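Success rates are the least interesting thing in your paper

I have a gripe, and I've been carrying it since August, when I sat down with a stack of manipulation papers and a very large iced coffee. Nearly every one of them had a table near the end. The table had a column of tasks, a column of percentages, and one number in bold. And I got to the bottom of the pile without knowing what any of those robots were bad at.

Let me pick on us first, so it's fair. We teach two-arm policies from human demonstrations. A person holds a gripper in each hand, does the task, and we train on what the grippers saw and where they went. Our Paisan set is the boring household stuff: lids, boxes, bins, things with handles. I love it. It's also where I learned to distrust my own bold numbers.

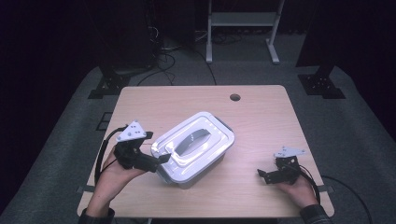 Take a plastic storage box with a snap-on lid. You'd think the whole job is "grab box, move box," and for scoring purposes it is. The box ends up where you wanted it or it doesn't, you write down a one or a zero, and you run it again until you've got 100 trials and a percentage to be proud of. But a person doing that job makes a bunch of tiny choices on the way. Which hand goes first? Do you push on the wall of the box or get under the rim of the lid? Do you wait with the second hand or bring both in together? Our demonstrators don't agree with each other on any of this (they don't even agree with themselves before and after lunch!), and the policy has to make something out of all that disagreement. Sometimes it makes something great. Sometimes it makes a mushy average of two good ideas, shoves the box sideways, and gets there anyway. That counts as a one.

So when I see a score go up between two versions of a method, I want to know which ones we gained. We had this exact thing with Denari, our training recipe from last year. The new version beat the old one and everybody was happy. Then I spent a Sunday watching the rollouts back to back, and I found 24 that were marked as successes and that I would've been embarrassed to show my mother. Lids popped half up. Boxes dragged along by one finger while the other hand hovered there like it had forgotten why it came in. The old version failed more often, sure, but when it worked it worked cleanly. Which one would you want in your kitchen?

I know the comeback, because I've used it myself. Partial scores are squishy. Two graders will argue over whether a grasp was "clean," and a yes or no at least keeps us out of the weeds. Fair enough. I still think squishy and useful beats crisp and empty. We tried a cheap version of it over at the Clundodville lab: 4 labels for how a run went, handed out by somebody who didn't train the model, plus one plain sentence about the worst moment in the run. It added 8 minutes to a session. The sentences were gold. I've fixed more bugs off those sentences than off any plot I ever made.
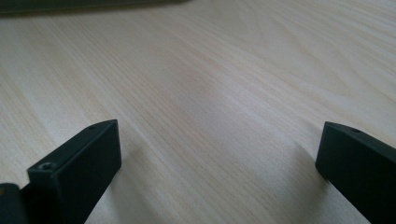
Irkirton Robot Learning Group | Bimanual Manipulation Team

My other complaint is about the views we choose to share. A camera on the gripper gets you two fingers and a lot of tabletop, and a camera up at head height gets you both hands and the object in one go. Those are really different amounts of information! If a policy only gets the first kind, it has to do its lining up with very little to go on, and I'd like a paper to tell me so up front instead of in an appendix. Then people put the roomy outside view in the video, because it looks nicer, and readers come away thinking the robot had that view too. I've done this. I'm going to quit doing it.

What would I like instead? Nothing fancy. Put the failures in the main text. Show me one ugly success next to a pretty one and tell me they scored the same. If you ran the thing with one camera and then with more, give me both, even when the gap is awkward for your story. And if your demonstrators had opposite habits, say so, and say what the policy did about it, since that's a result all by itself and I'd read a whole paper on it.

A friend who reviews a lot told me this would just make papers longer. Maybe! I'd trade the related work section for it tomorrow. We're putting the one-sentence notes in with our next Paisan release, typos and all, and if you think our labels are dumb, send me better ones.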